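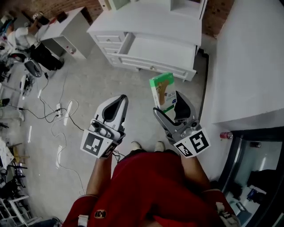
Does the gripper width estimate in Drulleo still need both finger markers in view?
One is enough, provided the jaw linkage is symmetric and the zero offset is stored in the calibration file.

The long form, for the archive. With two markers the width is the distance between them along the jaw axis, minus the offset. With one, the node takes the distance from that marker to the jaw center plane and doubles it. Any error in the center plane is doubled as well, so recalibrate after changing finger pads.

On January 11, 2025 the original poster wrote:
> Running the Skison front end into Drulleo, two handheld grippers.
> Out of 1000 frames, 82 have only one finger marker on the
> right gripper. Width goes to NaN for those and the Sasura
> exporter then drops the whole episode. Is there a flag for
> this, or do I interpolate before export?

Set single_marker_width to true in the width node. It is off by default. Leave max_gap at 2 frames; that setting covers frames with no marker at all and is applied after the single-marker pass. Gaps longer than that stay NaN on purpose.

Do not interpolate before export. Sasura reads the validity mask – not the values – so a filled sample with a stale mask still drops the episode. We lost 23 episodes that way in July before checking the mask.

If the widths jump when the node switches between modes, the left and right offsets disagree. Rerun the open/close routine and compare the two offset fields. The Sastry plotting script shows both on one axis.

The patch for the per-side offset is on the dev branch, untested with asymmetric fingers.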